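Print this page | E-mail this report

When the Gripper Wouldn't Stop: What Went Wrong With Our Treloar Arm

I'll start with the bad part, because it ate most of our semester. In October our simulated arm started closing its fingers and just kept going, right through the thing it was supposed to pick up! We call the project Giridcombe (long story), and up to then it had been going pretty well.

The job is simple on paper. The Treloar arm comes down over a work area, finds a cylinder, grips it and lifts. We ran 17 trials one evening and in 4 of them the finger force shot way past the limit we'd set. In a simulator that's only an ugly number in a log. On a real arm it's somebody's hand, so our advisor told us to stop everything and find the cause before we went near the hardware in the Pirkenia lab.

My first guess was the force controller, and I lost two weeks on it (sorry, team). I retuned the gains, I halved the closing speed, I even rewrote the stop check. Same fault every time. 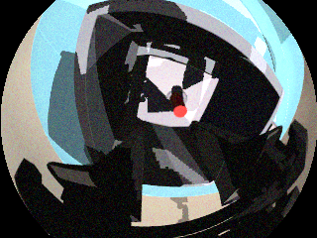

The real trouble was in how the arm judged distance from its wrist view. We'd copied the lens settings over from an older Wullska setup, and that lens bends things a lot less than ours does. Straight edges come out as big arcs in our view, and the dark housing and the fingers fill up so much of it that the target gets only a small patch in the middle. The maroon cylinder has the little red ball overlapping its base there, and our code was lumping the two into one blob. So the width came out wrong, the stop point came out wrong, and the fingers kept squeezing toward a size that didn't exist.

Fixing it took an afternoon, which still annoys me. We recalibrated for the right lens, split the blob by color, and added a hard force cutoff that doesn't listen to the vision code at all. We've done 15 runs since then with no overshoot. I'd want a lot more before I trusted it around people.

Comments

gripfan: Same thing bit us with copied lens files. Check your units too!

mk_lab: Did you log the force before or after filtering?

gripfan: Would love to see the cutoff code.

Related reports
- Giridcombe: first pick and lift
- Choosing a wrist lens
- Notes on the Pirkenia lab safety rules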